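## 4. Order of Work and the State of the Board

### 4.1 The machines

The 52 desktop computers in the study came to the Wemetti workshop in Moffat as a single lot from an office clearance. All were complete on arrival, with memory, cooler and drive in place, and none was more than lightly dirty on the outside. We split the lot in two by drawing tags from a box, giving 26 machines to each order of work. Five technicians took the lot apart in July, each handling machines from both groups.

The technicians were free to use their own screwdrivers and to sit or stand as they liked. The one thing we fixed was the order in which parts left the case. In the first group ("memory first"), the memory modules came out before the cooler was touched. In the second ("cooler first"), the cooler was lifted while the modules were still in their slots. In both groups the drive and its cable had already gone.

We chose this pair of orders because the workshop had been using both for years without anyone settling on one. Mhairi Aitken, who trained most of the bench staff, teaches memory first. Niall Tosh learned the trade elsewhere and works the other way round. Both could give sensible grounds for their habit, and neither had any records to go with it.

### 4.2 What counts as a clean stopping point

A board is rarely stripped in one go. Machines are set down when a delivery comes in or when a shift ends, and someone else may pick them up. We therefore asked the technicians to mark the points at which they would be willing to leave a machine and have a colleague continue. Two such points came up again and again.

The first is the board with its memory out and its cooler still on. Little can go wrong here. The processor is covered, the socket is shut, and the only exposed contacts are those inside the memory slots, which are narrow and fairly well protected.

The second is the board with memory and cooler both gone, the load plate open and the processor still seated. Figure 3 shows this state. The four memory slots are empty, the square heat spreader can be reached from above, and there is still residue on its surface. We call this the open-seated state in the rest of the paper. The technicians disagreed about it more than about anything else in the study, and most of this section deals with it. 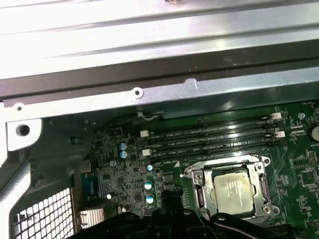

Three of the five technicians were content to leave a machine open-seated for as long as a lunch break. Their argument was that the processor lies in its socket under its own weight and has no reason to move if the case stays flat on the bench. The other two would not walk away from it at all. They would either close the load plate again or lift the processor out and put it in a tray. Assunta Negri, one of the two, put it to us that an open plate looks very much like a closed one when you come back to the bench with your mind on something else, and that cases get turned on their sides without much thought.

We looked at the work sheets to see whether this had ever mattered. Over the whole lot, 4 machines had an entry for a processor that had shifted in its socket or dropped out of it. All of them had been left open-seated and then moved. Two of those sockets had bent contacts and the boards were graded as scrap. The other two passed inspection. The number is small and we make no claim about rates, but no entry of this kind was found for a machine that had been left at the first stopping point.

### 4.3 Access around the socket

The two orders differ mostly in how much room the hands have. On the boards in this lot the memory slots lie close to the socket, and the case leaves limited space beyond them. With the modules in place, their top edges stand well above the board and form a wall on one side of the cooler. Technicians working cooler first reached over this wall with the driver, or came at the screw from an angle.

An angled driver slips more often. We recorded a slip whenever the tip left the screw head under load, whether or not it touched anything else. Slips were more common in the cooler-first group for every technician, including Tosh, who had the most practice with that order. Most did no harm. When a tip did land on the board, it tended to land in the area beside the socket where small components sit close together and a few taller capacitors stand up among them. The tall parts are easy to see and seem to act as a warning. The damage we found was on the low parts between them.

Memory first gives better access, but it has a cost of its own. The retention latches at the ends of the slots are opened early and then stay open while everything else is done. In this position they stick out a little and can catch on a sleeve or on a cooler cable. We found one broken latch in the lot, on a memory-first machine. Closing the latches again after the modules are out takes a moment and would probably have prevented it. Aitken now teaches this, though it was not part of the procedure at the time.

### 4.4 Residue and reading the processor markings

Each processor has to be identified before it can be graded for resale. The markings are printed or etched on the heat spreader, and thermal compound left there makes them hard to read. The workshop's written procedure, prepared by Alistair Hepburn, says to clean the processor after it has been removed. In practice, several technicians wiped it while it was still seated, on the grounds that the socket holds it steady better than fingers do.

We do not recommend wiping in the socket. A cloth that drags at the edge of the heat spreader can lift the processor if the plate is open, and loosened compound may travel over the side and onto the contacts. Where the grade has to be known before removal - for instance, when boards and processors are to be sold as pairs - a partial wipe across the middle of the spreader, made with the plate closed, was enough to read the marking on most of the processors in the lot. Scuffs on the surface made no difference to resale unless they crossed the text.

The amount of compound varied a great deal from machine to machine. Some coolers came away with nearly all of it, and others left a thick ring behind. We found no link with the order of work, and we treat it as a feature of how the machines were first built.

### 4.5 Labels on the board

Most of the printing on a board is there for the people who assemble it. The lettering beside the memory slots was useful to the technicians in one respect: it let them write down which slot a faulty module had come from. This was done faithfully in the memory-first group. In the cooler-first group the slot was often left blank on the sheet, and when asked, the technicians said that by then they had the cooler in one hand or were looking for somewhere to put it down.

Poul Þórarinsdóttir, who graded the modules, reported that missing slot entries slowed the later board test. A module that fails may be bad, or its slot may be, and without the entry both have to be checked again. The same printing is small and faint on many boards, so we added a bench lamp at each station partway through the work. Entries became more complete in both groups afterward. We have not tried to separate the effect of the lamp from that of simply having been reminded.

### 4.6 Revised procedure

The workshop has since adopted a single order. The drive and its cable come out first, then the memory, with each slot noted and its latches closed again. The cooler follows. The load plate is opened only when the technician is ready to lift the processor straight away, and a machine that must be set down after the cooler is off is left with the plate closed. Boards are not turned or carried until the socket is either shut or empty and capped.

The caps were the one item that had to be bought in. The workshop had been saving plastic covers from new boards, but these do not fit every socket, and the supply ran out before the lot was finished. The effect of the revised order on scrap figures is taken up in Section 5.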